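Workshop notebook, June
Bench 2, blocks and tray

Started just after 9. Main job for the morning was the grey tray and the coloured blocks that go on it. Both sets have been on the go for a while and I wanted the state of them written down before the Praltgate order arrives and everything gets mixed up.

Tray first. Vacuumed the corners, then a wipe with a damp microfibre. The Movari cleaner leaves a film on this surface if it goes on straight from the bottle, so dilute it or use plain water. The bevels come clean easily. The flat part is another matter and still looks mottled after a wipe. Tried a soft eraser on one corner for a few minutes with no real change. Leaving it alone.

Blocks next. Reds and greens only, the other colours are back in the drawer under the bench. Put them out at whatever angle they fell, no lining up. The reds show handling more than the greens do, mostly as pale edges where the colour has gone. I checked the paint tin and it is the Tranadex water-based one, same as last year. A second coat might help, but it makes the blocks slightly fatter and then they bind in the storage box. 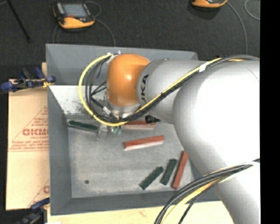 Things to fix on the tray

Whitish speckles on the flat, up near the left corner by the raised rim. Could be dried glue or could be the surface itself lifting. Scrape a tiny bit with a plastic blade before trying any solvent.

Small dark dot, lower left. Try the eraser on it. If it is a pit, fill it and sand back with 1,000 grit, wet.

The tray sits at a slight angle to the table. Doesn't bother me for loose blocks, but mark its position in pencil before anybody moves it to clean underneath.

Blocks

Sand the pale edges on the worst reds, 3 passes by hand, no machine sanding. Wipe, then one thin coat. Leave overnight on the wire rack and keep the lid off the box until they have stopped smelling of paint.

Greens can wait. The colour is holding up better and I don't want both sets off the bench at once.

Ordering

Bañuelos has the foam liner in grey or black. Get grey. We need 2 sheets for the drawer and 2 for the box, so 4 all up, and ask whether they will cut to size at the counter. Last lot was cut here with a blunt knife and the edges crumbled into everything.

Left the bench at 11.30. Eraser is in the top drawer with the pencils, microfibres are on the hook.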